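Unit 4: Showing the Robot What You Want
Handout for the second half of the course. Read before the lab, or at the very least during it.
Instructor: Tumelo Mtshali. Lab sessions: Haris Kovačević.
Revised 08/02/2025

By now you have written enough motion code to know that telling a robot what to do is slow, and that it does precisely what you typed. Unit 4 is about the other approach, where you do the task yourself through the robot and let a learner worry about the details.
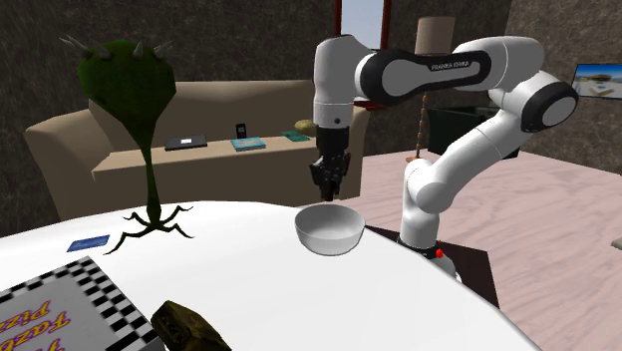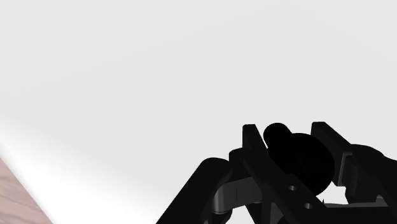 Two views from the simulator, room view first, wrist view second.

A demonstration is a recording of what the robot sensed and what it was told to do, step by step, from the start of a task to the end. Remember that definition, since half of the trouble in student projects comes from forgetting the second part. The bowl on the round table, with the open space of the tabletop beside it, is all you need for a first task: pick it up, put it down somewhere else, let go. You will think this is beneath you. Please hold that thought until you have tried to get one finger inside the rim and one outside it using a controller that has no idea what a rim is.

4.1 Two ways to hold the reins

Kinesthetic teaching. You put the arm in a mode where it gives way to your hands and push it through the motion. Pros: you feel contact, you feel joint limits, and the robot can't be asked to go anywhere it can't go. Cons: you are standing in the camera view, so the learner may come to believe that a graduate student's sleeve is part of the task. One fix is to record the joint path while guiding, then play it back with the person out of the way and record the images on the second pass. Put the objects back where they started before the playback. Every year one group forgets.

Teleoperation. You move a device, the robot follows. The device might be a 3D mouse, a VR controller, a second smaller arm, or in desperate cases a keyboard. Your body stays out of the picture. What you give up is touch, and with it most of the sense of how hard you are pressing. Beginners crush things. Experts crush things more slowly.

Kinesthetic teaching needs a physical arm, so in the simulator you will be teleoperating. The lab stations run Flula, our teleoperation front end, which reads the input device and sends end-effector targets at 20 commands a second. The scenes and the recording come from Rinwood. The two get along as long as you start Rinwood first. If you start Flula first it will report that everything is fine.

4.2 Pick your views with care

Look at the two views again. From across the room you can see where the gripper is in relation to the bowl. From the wrist, at the moment shown, you get the gripper's own hardware in the lower right, a corner of wood grain and a great deal of pale gray. A policy trained on that view alone would have very little to go on at that moment, and it would be confident anyway.

Wrist views earn their keep late in a reach, when the target is close and the room view may be blocked by the arm. Early on they can be close to useless. Record both. While you drive, look mostly at the room view and switch your attention to the wrist for the last bit before you close the fingers.

There is a fairness rule here as well. If you steer by something the learner never gets to see (a third camera, the simulator's object list, your lab partner shouting "left"), your demonstrations contain decisions with no visible cause. The learner will try to find a cause. You won't like the one it finds.

4.3 What makes a demonstration good

Smooth beats fast. Long pauses are worse than they look: if you stop above the object for three seconds to scratch your nose, you have recorded three seconds of evidence that the correct thing to do above the object is nothing. Plenty of policies that "freeze before grasping" were taught to by a person who was thinking.

Be consistent where the choice doesn't matter. If either side of the rim will do, pick one and stay with it. An average of left and right is the middle, and the middle of a bowl is where there is no rim.

Vary what will vary later. Move the starting position of the bowl and the starting pose of the arm between episodes. Students tend to reset everything to the same spot because it feels scientific.

Keep some recoveries. If you miss, back up and try again calmly, and leave it in — a learner that has only seen perfection has no plan for the day it is two centimeters off. Do throw out episodes where you dropped the thing on the floor and said something.

4.4 Lab task

Work in pairs, one driving and one logging, and swap halfway through.

Record 200 episodes of the bowl task per pair. The first 21 are practice and do not count toward the total. Yes, the number is odd; Haris picked it and will not discuss it.

Label each episode success, recovery or discard at the time you record it. Labels added the night before the deadline have a suspicious amount of success in them.

Train the baseline twice with the supplied script, once on the room view only and once on both views. Don't change the settings between runs. Report the success rate over 20 fresh starts each.

Write one page. Half of it should be about an episode that went wrong, with the time step at which you think it started to go wrong. "The robot was bad" has been submitted before and did not score well.

4.5 Odds and ends

The Zokholm set from June, almost 2,000 episodes from several drivers, is on the course drive. Watch a handful before you record your own. You'll be able to tell the drivers apart within minutes, and so can a network, which is the subject of Unit 5.

The Van Wijk room is booked for both lab sections. Bring your own mouse if you have feelings about mice. Questions about Flula go to Haris, questions about grading go to me, and questions about why the gripper opened by itself should begin with a check of whose elbow was on the button.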